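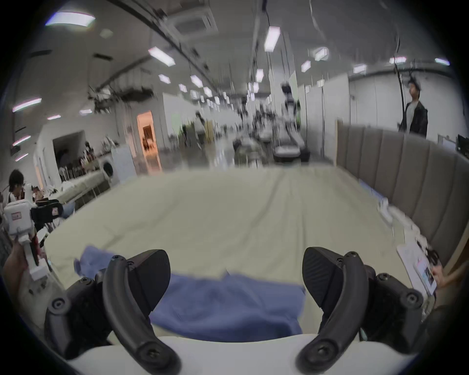
Padded channel headboard and cream sheet, with blue cloth on the bed.

CALLOWAY, January 2024 – Evlow has added a channel-padded upholstered headboard to its Plaltow bedroom line. The headboard curves along the edge of the mattress and is supplied in a gray-beige cover. Two fixing brackets and a printed assembly sheet are included.

The cover fabric, Skerunetti 95, is removable for cleaning. Fitted sheets in cream are sold separately. Orders ship from February – minimum trade quantity 19 units.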